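Filed under: Kitchen and Household list > Washing up and drying

From: Danjuma Dauda
Subject: Re: Colander and bowl sets

Tiziana Rizzi wrote:
> Does anyone keep the colander in its bowl between uses? Mine
> takes up a whole shelf on its own. I also need a new chopping
> board, as the old one has gone furry in the middle. I can
> spend up to 21 pounds on the two together.

Hello Tiziana,

I keep mine nested and have done since we moved. The bowl goes at the back of the worktop with the colander inside it and the chopping board next to it, so I can rinse beans or salad and tip them straight out to cut. 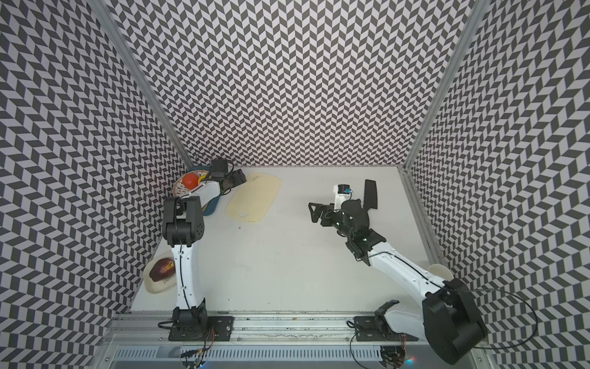 The one thing to watch is water in the bottom of the bowl. If you put the colander back too soon it sits damp and you get a chalky ring. I stand it on a tea towel for an hour first, or overnight if I've done potatoes.

For the board, I'd go for a pale one. Stains show up, so you know when it wants a scrub. Mine was 13 pounds from the Clidano shop in October and hasn't warped so far. Elisa had one from Valentini that cost more and split along one side, though she did put it through the dishwasher.

I don't know about bowl prices now. Shahab may, he replaced his in the spring.

Danjuma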